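Section 4: Setting Up and Filling Your Two-Drawer Cabinet

By now your Bala cabinet should be out of its wrapping and past the checks in Section 3. We know it is tempting to start dropping things into the drawers right away (we have all done it), but a few minutes spent now will save you taking everything out again later. Put the kettle on if you like, clear the table, and we'll go through it together.

4.1 Choosing the spot

1. Pick a flat, steady surface. A desk, a sideboard or a kitchen table will all do nicely.
2. Wipe the surface with a dry cloth. Crumbs and grit are the usual cause of scratches on the underside.
3. Set the cabinet down with the drawers facing the side you will be sitting or standing on.
4. Leave at least 10 inches clear in front, so that either drawer can come out all the way without bumping into a mug or a lamp.
5. Press lightly on each top corner in turn. If the cabinet rocks, slide one of the felt pads from the parts bag under the low corner and try again.

Caution: Do not stand the cabinet on a radiator shelf or right beside a stove. Oak moves with heat, and the drawers may begin to stick.

4.2 Laying out what goes inside

Before you fill anything, bring the things you want to store to the table and set them out in front of the cabinet. Meinir Skyrme, who wrote the first version of this guide back in June, always worked with a shallow tray beside her for the odds and ends, and we have kept her habit because it is such a good one - loose items stay together while you make up your mind.
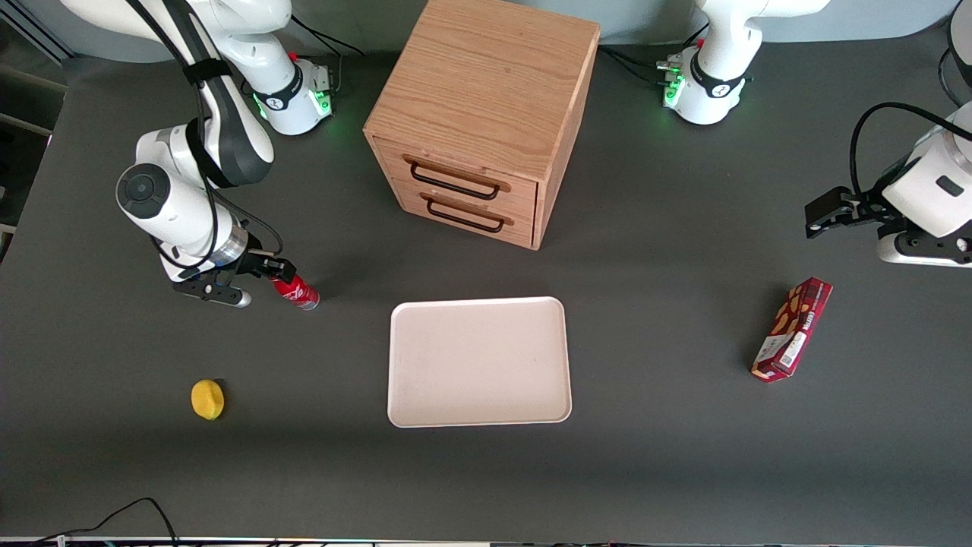

Fig. 4. Two-drawer cabinet in light oak, with tray, lemon, snack box and red can.

Snacks and drinks are a good first load, as you will quickly find out which shapes suit the drawers and which are happier on the tray.

1. Sort your items into things you reach for every day and things you don't.
2. Open the top drawer fully and put the everyday items in, heaviest toward the back.
3. Lay cans on their sides if they are too tall to stand. Tuck a folded napkin next to them to stop them rolling.
4. Close the drawer slowly with a flat hand. If you feel it catch, open it again and look for a box corner standing proud.
5. Fill the bottom drawer the same way, and close the top one before you begin.

Note: Fresh fruit is best left out on the tray, where air can get to it. A lemon forgotten at the back of a drawer makes itself known sooner or later, and the smell does linger in bare wood.

Caution: Never pull both full drawers out together. The weight shifts forward and the cabinet can tip.

4.3 If a drawer feels stiff

New drawers are often a little tight for the first week or two - please don't force them. Take the drawer out, rub a plain white candle along both bottom edges, and slide it in and out a few times. Tormod Ljungberg in our workshop also suggests a light pass with 200 grit paper if the candle alone doesn't do the trick. Wipe away the dust before you put the drawer back.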